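Gokach Folding Camp Oven - Two Months In

I put off buying one of these for years, because I've always gotten by with foil and a bed of coals.
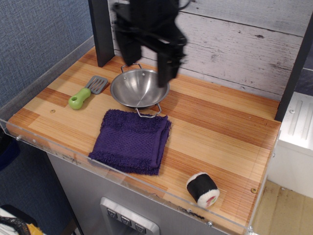 Then my friend Siu-fong Ko brought a pan of real cornbread to breakfast on a canoe trip, and I ordered the Gokach the night I got home. It was $139, so more than I wanted to spend on a box that sits on top of a stove!

Setup is easy once you've done it a few times (my first try was in the dark, don't do that). The sides fold up, the rack slides in, and the door hooks on last. It packs down flat enough to go behind the seat of my truck.

Baking is good - better than I expected on a cheap burner. Biscuits came out brown on top and a yellow cake rose fine. Brownies took forever, and the back corner scorched until I started turning the pan halfway through. The thermometer on the door is kind of a joke. Mine said 243 when my own oven thermometer said 350, so bring a spare.

Wind is the other problem. With any breeze you'll need a windscreen, and the Gokach doesn't come with one.

Would I buy it again? Yes, for car camping. It's way too heavy to carry on your back.

4 out of 5

Recent Reviews
Kan Two-Burner Stove
Rekine Nesting Cook Set
Astix Soft Cooler
Dutch Oven Liners, Paper vs. Foil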